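News > Local > Omanby

Class promises laundry folded in six minutes
Thu 18 January | By Tuncay Tekin

A tidying class that opened in Omanby this week says it can get a family's clean laundry folded in six minutes a night. The price is $72 for a course of six evenings, and the method, as far as this reporter could tell, is to do the folding on the sofa.

Midden, the Conbridge company behind the class, calls this the "seat method." Clothes go onto the cushion one at a time, get folded flat and stay there until everything is done. Handouts run to 60 pages. Most of them concern socks. 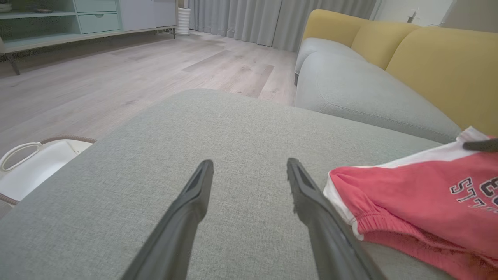

A folded garment on the sofa, with mustard-yellow cushions behind.

The company says 197 households tried the method in September and that most of them "felt calmer." It did not say how many were still folding by Christmas, and a request for the survey went unanswered. Nor is it clear who sits where while the sofa is covered in clothes.

The folds themselves are nothing new. Anyone who has squared off a T-shirt will know them, and thin fabric still comes out lumpy.

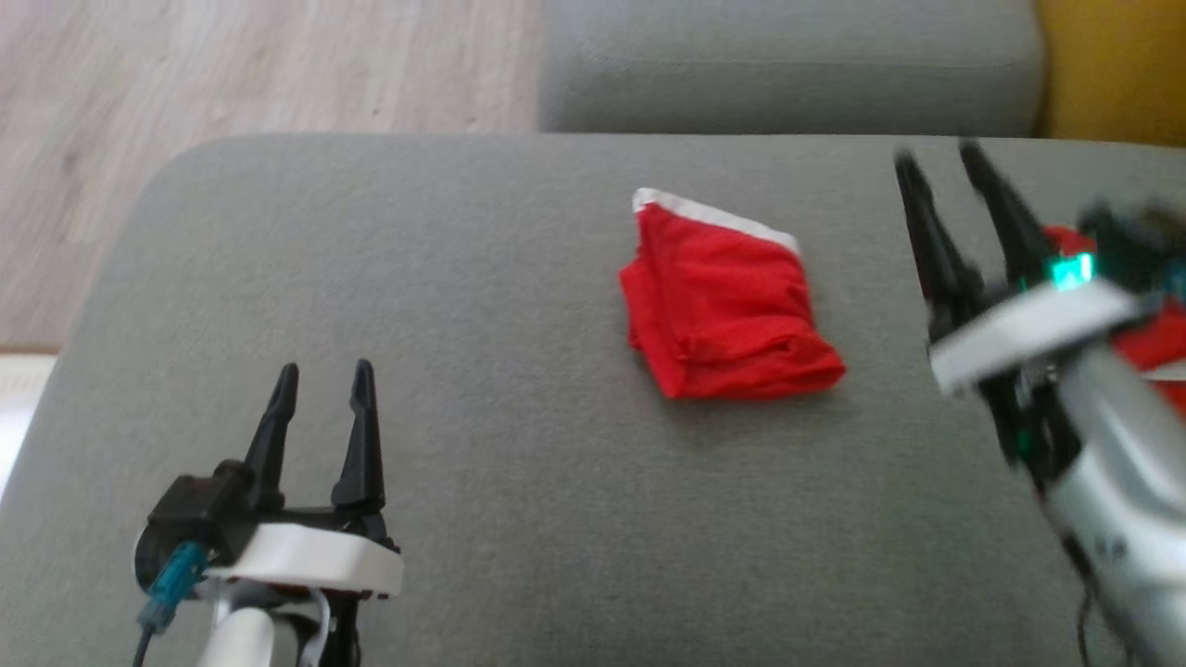

Where and when

Classes meet at the Yazıcı furniture store in Omanby. Places can be booked at the counter. Midden says refunds are available after the first evening, less the cost of the handouts.

Contact the newsdesk | Copyright Omanby News | Back to top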